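Cell 2 pre-session safety check, bimanual sock hanging
Rulach study, block 3 (clip-first vs. sock-first ordering)
Filled in by: Rui Neves
Second check: Consolacion Lumbao
Start 8:40 am

1. E-stops, both arms
OK. Pressed each one, both arms drop to hold. Left one is stiff, needs a real push. Reported it to Jeller last block, no reply.

2. Workspace clear, floor taped off
OK after moving a bag.

3. Speed limit set for person at table
OK. Capped at 100 mm/s whenever someone is seated inside the tape. 500 mm/s only with the cell empty. Cap was left at 500 from the overnight replay runs, PLEASE reset it when you finish. CL: agree, this should be a startup prompt and not a line on a sheet. Will ask Jafri to add.

4. Grip force
OK. 17 N both sides, checked with the gauge before and after warmup. Higher than that and the small clips skid out sideways.

5. Finger surfaces and pads
PASS WITH COMMENT. Pads on the wrist-view arm are dusty again, lint mostly. Inner face of the other finger is scuffed. Not a safety problem yet but slip rate on knits went up in the last two blocks and I'd like to rule this out before anyone blames the policy. Wipe between sets. Swap pads at end of block 3.
CL: don't swap mid block, we lose the comparison.

6. Cables, strain relief
OK. Went through full reach on both arms by hand, nothing snags. Velcro on the second arm re-done.

7. Rack mounting
Failed first time. Rack hook was turning when pulled. Re-seated, pulled again, holds. Add a pull test to the sheet, it isnt on there now.

8. Clips
OK. Threw out one with a bent jaw. Use the Hastlow tray for spares, not the drawer.

9. Operator
Hair, sleeves, lanyards OK. One earbud max if seated at the table, you have to be able to hear the second checker.

10. Handover position, both arms in close range
OK. This is the step we care about, clip-first means the second arm comes in while the first is still holding the sock. Minimum gap monitor on. Tripped twice in warmup, both times stopped clean, both times at the clip bunch.
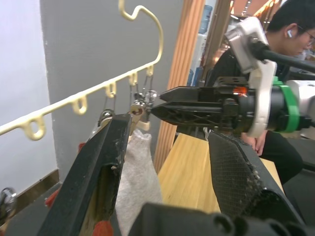

Item 10, handover at the rack: sock held by wrist-view arm, second arm coming in from the right.

Comment on 10: clips bunch up over the grip point and the monitor reads the bunch as one obstacle. So it trips early. Safe direction, but it eats trials from the clip-first condition and none from sock-first, and that will skew the result if we just drop them. Keep tripped trials in the log, mark them T, dont rerun. CL wants them reported as their own column, fine with me.

11. Hands
Hands can rest at the table edge. Not past the rack bar while either arm is enabled. Disable first, then reach in, every time, even for a droped sock.

12. Log recording, clock sync
OK. Restarted once.

Result: cleared to run, conditions on 5 and 10.
Open: left e-stop (Jeller), speed prompt (Jafri), rack pull test onto sheet (me)
Signed RN / CL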